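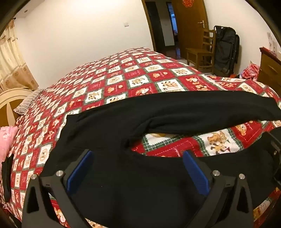 Gradthorpe teddy bear quilt, red and white, with a black top on it.

Gradthorpe Holiday Bear Quilt, item 2757
Reviewed by Traian Mihăilă

I don't trust bedding with cartoons on it. In my experience the money goes into the print and whatever is left over goes into the fabric. So when my daughter picked this one out for the spare bed I read the listing twice, read a good part of the 392 customer ratings under it, and paid the $43 expecting to send it back.

It's still here, so take that as a partial recommendation. I have complaints.

The listing calls the pattern "heirloom patchwork." What you get is a checkerboard of red and white squares with green and white plaid between them, and bears on every square I've looked at. Bears with a gift box, a bear with a heart-shaped card, bear faces by themselves. If you like bears, fine. If you were hoping for something that could pass as a plain red and white quilt from the doorway, I would keep shopping.

Then there's the lettering. One of the red squares says "Sweet Memories" in white script with "HAPPINESS LIFE" next to it in small capitals. I would like to know who signed off on "happiness life." Another has "HOLIDAY" on it, and that bothers me more, because the store sells this as a year-round quilt. A bear in a Santa-style hat is not a year-round bear. We put it on the bed in March and it already looked late.

Size is better than I expected. It covers the mattress and hangs over on the sides, and I don't have to tug it back into place each morning. The listing measurements were close enough to what arrived. I can't say the same for the last bedspread I bought from Dratley, which fit the bed it was photographed on and no bed I own.

Washing: three times so far, cold, low heat in the dryer. The red has not run into the white. I washed it alone the first time and threw in an old white sock to check, and the sock came out white. The corners came out a little wavy and flattened after a night on the bed. The care tag says to line dry, and I'm sure that's good advice for people with a line.

Warmth is average. The store gives it four out of five snowflakes, a scale I assume they made up. I'd call it a spring and fall quilt. In January you'll want a blanket under it. 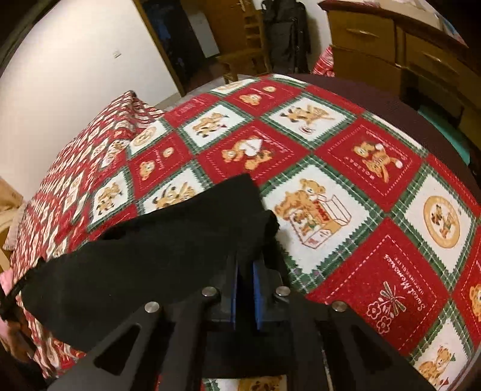
Does it show lint from dark clothes?

On the white squares it does. I fold laundry on this bed, and a black sweatshirt will leave fuzz you can see from across the room. The red squares hide it much better. A lint roller takes care of most of it, but plan on using one if you wear a lot of black.

What would I change? Drop the slogans, lose the Santa-style hat, and knock roughly ten dollars off. Shipping was slow too, and the box had been taped shut by somebody in a hurry, though the quilt inside was clean and had no smell.

My daughter gives it five stars. I'm at three and a half, and I'll come back and edit this if the stitching goes.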